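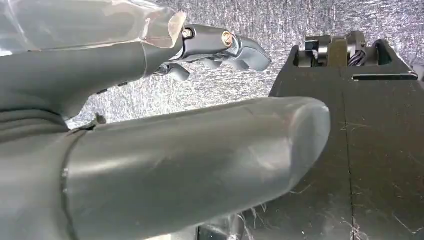 Sylvain Courtois

Le car est parti à l'heure, ce qui n'était pas le cas l'an dernier, et à neuf heures nous étions une petite trentaine devant le portail de Rerside à attendre qu'on nous distribue des badges. Il pleuvait. La journée portes ouvertes se tenait un samedi, donc sans la production, et c'est ma première réserve : visiter une usine à l'arrêt pour y juger de l'automatisation, c'est un peu goûter un restaurant un jour de fermeture. On nous a assuré que les cellules de démonstration tourneraient « comme en semaine ». Je note la formule.

Rerside, pour ceux qui ne connaissent pas, remet en état des sous-ensembles électromécaniques : actionneurs, petits moteurs, boîtiers de commande. Les pièces arrivent sales, abîmées, souvent sans étiquette, et il faut les ouvrir, les trier, décider ce qui se répare. C'est un métier de mains, où l'on trouve difficilement à recruter, d'où l'intérêt de la maison pour les robots. Le projet s'appelle Festent. Il est mené avec Zeman, qui fournit la main, et Gamstead, qui s'occupe du logiciel. Trois logos sur le kakémono de l'entrée, du café correct, des viennoiseries parties en dix minutes.

La présentation en salle

On commence par les diapositives, évidemment. Une demi-heure annoncée, presque le double à l'arrivée. La courbe monte, les verbes sont au futur. Le directeur du site a parlé de « collaboration » à tant de reprises que mon voisin, un retraité de la mécanique de précision, a fini par fermer les yeux. J'ai retenu un chiffre, parce qu'il a été répété : 2000 manipulations enregistrées depuis le début du projet. Enregistrées, pas réussies. J'ai demandé quelle était la part de réussites. On m'a répondu que cela dépendait de ce qu'on appelait une réussite, ce qui se défend, mais il fallait alors nous donner leur définition et le chiffre qui va avec. Je n'ai eu ni l'un ni l'autre.

Une personne a posé la question de l'emploi. Réponse sur la pénibilité. La personne a reposé la question de l'emploi. Réponse sur la formation. On est passé à l'atelier.

La cellule

Gülizar Kurtuluş nous attendait en bas, et la visite a nettement gagné en intérêt. Elle est ingénieure chez Rerside, elle suit les essais depuis le premier jour et elle a le bon goût de dire « je ne sais pas » quand elle ne sait pas. On passait par groupes de 14, en principe. Dans la pratique le deuxième groupe a rattrapé le premier et tout le monde a regardé par-dessus l'épaule de tout le monde.

La main est grise, mate, plus massive que je ne l'imaginais, surtout le pouce. Vue de près, elle n'a rien de l'objet lisse de la brochure. Un doigt porte une gaine de plastique translucide, froissée, dont le bord est déchiré juste avant l'articulation. Deux vis couleur laiton sont apparentes sur le côté de cette articulation, et le pouce montre déjà de légères éraflures. Je ne dis pas cela pour me moquer : un outil d'atelier doit avoir l'air d'un outil d'atelier. Mais j'aurais aimé voir cette main-là sur le kakémono.

J'ai demandé à quoi servait la gaine. Protéger de la poussière et de la graisse, m'a dit Mme Kurtuluş, et elle s'use vite. À quelle fréquence la change-t-on ? « Trop souvent. » C'est la meilleure réponse de la journée. Personne n'en avait soufflé mot dans la salle, alors que pour un atelier la question des consommables est une des premières qu'on se pose avant de signer quoi que ce soit.

La pièce à traiter était un gros bloc presque noir, anguleux, avec sur le dessus un logement ouvert où l'on voit le mécanisme : des cylindres métalliques polis, des tiges, des pattes, et à côté un faisceau de fils sombres torsadés. C'est ce faisceau qui m'intéressait. Attraper un bloc rigide, n'importe quelle pince à deux mors de ma jeunesse savait le faire, pour peu qu'on lui présente la pièce toujours au même endroit. Les fils, c'est autre chose. Ils bougent quand on les touche, ils reviennent, ils se coincent. Tous ceux qui ont refermé un boîtier en pinçant un conducteur sous le couvercle voient ce que je veux dire.

Or la démonstration portait sur le bloc. Approche, mise en position des doigts, contact, léger basculement, retour. Le mouvement est lent, assez beau à regarder je l'admets, avec une hésitation avant le contact que plusieurs visiteurs ont trouvée « humaine ». J'y vois plutôt un temps de calcul ou une prudence réglée par quelqu'un, et Mme Kurtuluş a confirmé que la vitesse était bridée pour le public. J'ai donc demandé la vitesse normale. Elle m'a parlé de 30 secondes environ pour la prise seule, sans le démontage. Un opérateur habitué n'y pense même pas, à la prise.

Et les fils ? « On y travaille. » Les essais existent, nous a-t-elle dit, mais ils ne sont pas montrables. J'apprécie la franchise. J'apprécie moins que la plaquette distribuée à l'entrée emploie le mot « désassemblage » dès la première ligne.

Ce qu'on n'a pas vu

On n'a pas vu une reprise après échec. C'est pourtant là que se joue la rentabilité : que se passe-t-il quand la pièce glisse, quand elle arrive retournée, quand un reste de fibre ou de ruban traîne dessus ? J'avais remarqué des filaments blancs accrochés au bas du bloc et j'ai demandé si cela gênait. Pour la prise, non. Pour la reconnaissance de la pièce, parfois. On n'a pas pu en savoir davantage, le groupe suivant poussait.

On n'a pas vu non plus le changement de référence. Rerside reçoit de tout, c'est son fonds de commerce. Combien de temps pour passer d'un modèle de boîtier à un autre ? Le représentant de Gamstead, très aimable, m'a expliqué que le système « généralise ». J'ai sorti de ma poche le petit moteur d'essuie-glace que j'emporte à ce genre de visite et j'ai proposé de le poser dans la cellule. Refus poli, pour raison de sécurité. Je comprends la raison, l'assurance, les barrières, tout ce qu'on voudra. N'empêche que ce moteur a fait cinq salons et qu'il n'est jamais entré dans une cellule.

Le prix, enfin. Zeman ne communique pas sur le prix de la main. Elle n'est « pas commercialisée sous cette forme ». Sous quelle forme le sera-t-elle ? Sourire.

Le reste de l'usine

Le parcours continuait par le magasin et le banc de contrôle, et je conseille à ceux qui iront à la prochaine session de ne pas sauter cette partie comme l'a fait la moitié du car. Le banc a été conçu sur place, il est laid, il est couvert d'annotations au feutre, et chaque technicien de l'équipe sait le dépanner. On nous a laissé manipuler les gabarits. Voilà de l'automatisation qui a l'air de rendre service tous les jours, et elle n'avait droit à aucun panneau.

J'ai discuté un moment avec un technicien du banc, qui n'est pas hostile au projet Festent. Il voudrait surtout qu'on lui demande son avis sur les pièces à confier au robot. Selon lui, les essais ont commencé par celles qui se prennent bien, et ce sont celles qui ne posaient de problème à personne. Il aurait commencé par les lourdes, celles qui font mal aux poignets en fin de journée. J'ai transmis la remarque au pot de clôture, on l'a notée sur un carnet.

Mon avis

Faut-il y aller ? Oui, si une nouvelle date est ouverte, ne serait-ce que pour Mme Kurtuluş et pour le banc. Il y a chez Rerside un vrai travail de fond et des gens qui connaissent leurs pièces. Quant à la main, je reste où j'étais avant de monter dans le car. Elle saisit un objet rigide, lentement, dans des conditions choisies. On m'annonce du désassemblage pour la fin du projet. J'ai entendu la même chose, à peu de mots près, à propos d'une autre machine dans une autre usine, et je n'ai pas eu de nouvelles depuis.

J'ai demandé à revenir en semaine, production en marche, et à voir une série complète, ratés compris. Mme Kurtuluş n'y était pas opposée, il faut l'accord des trois partenaires. Si je l'obtiens j'en rendrai compte.

Côté pratique : chaussures fermées obligatoires (on en prête, mais les petites pointures manquent), parking minuscule, pas de vestiaire. Le retour s'est fait avec quarante minutes de retard, le chauffeur était allé déjeuner.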